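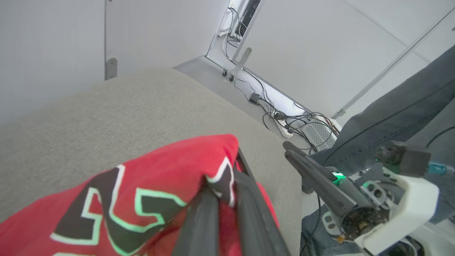
Foro de la Asociación Magalhães de Clubes Aficionados
Sección: Equipaciones y material
Tema: Conservación de camisetas serigrafiadas entre temporadas

secretaria_tecnica
Estimados socios: se abre este hilo para recoger criterios sobre el lavado y almacenamiento de las camisetas de juego con estampación de gran formato. En el inventario de octubre figuran 871 prendas, y en 20 de ellas se ha anotado agrietamiento del dorsal. La secretaría propone lavado a 40 grados, del revés, y almacenamiento doblado en caja. Se ruega que las aportaciones se limiten a prendas de poliéster.
Réka Medve, secretaría técnica

utillero_norte
Agradezco la iniciativa, pero debo manifestar mi desacuerdo con la temperatura. En nuestro club lavamos a 20 grados desde hace cuatro temporadas y no hemos tenido que retirar ninguna camiseta por el estampado. A 40 el vinilo sufre, sobre todo en los bordes de las letras. El lavado del revés me parece correcto.

Bolano_CF
Con el debido respeto al compañero, a 20 grados no sale la hierba. Nuestro campo es natural y en invierno las prendas llegan en un estado que no admite contemplaciones. Hemos probado a dejarlas en remojo con jabón neutro la noche anterior y el resultado es aceptable en las blancas, bastante menos en las de color claro con puños. Nosotros mantenemos los 40 y asumimos el desgaste.

m_clunska
Conviene distinguir entre serigrafía y vinilo termoadherido, pues en el hilo se emplean como sinónimos. La serigrafía bien curada soporta los 40 grados sin dificultad. El vinilo depende del adhesivo y de la plancha con que se aplicó. ¿Consta en el inventario qué técnica lleva cada lote?

secretaria_tecnica
No consta. Se incluirá una columna a tal efecto en la próxima revisión. Ruego a los clubes que conserven los albaranes del estampador.

utillero_norte
Tomo nota de la precisión: las nuestras son todas de vinilo. Añado que el doblado me preocupa más que el agua. Si el pliegue coincide con el dorsal y la caja pasa el verano en un altillo, la marca ya no se quita. Nosotros las enrollamos, con papel de seda en el interior.

Bolano_CF
¿Enrolladas? Disponemos de un armario y de 100 camisetas. Sería deseable que las recomendaciones tuvieran presente el espacio de los clubes modestos.

m_clunska
Enrolladas ocupan algo más, es cierto. Una solución intermedia consiste en doblar por los laterales, fuera de la estampación, y dejar el dorsal plano - como hacen en las tintorerías con las camisas. Lo único que desaconsejo sin reservas es la secadora.

Stulto_veteranos
Nosotros usamos la secadora en programa corto y no hemos observado daños.

m_clunska
¿Durante cuánto tiempo? El encogimiento del adhesivo suele apreciarse al cabo de una temporada completa.

Stulto_veteranos
Desde septiembre. Admito que es poco tiempo. Informaré en primavera.

secretaria_tecnica
A la vista de lo expuesto, la hoja de recomendaciones recogerá las dos temperaturas según la técnica de estampación: 20 grados para vinilo y 40 para serigrafía. Se añadirá el doblado lateral indicado por m_clunska. La cuestión de la secadora queda pendiente.

Bolano_CF
Conforme en lo esencial. Solicito que conste nuestra reserva respecto a los 20 grados en campos de hierba natural.

secretaria_tecnica
Consta.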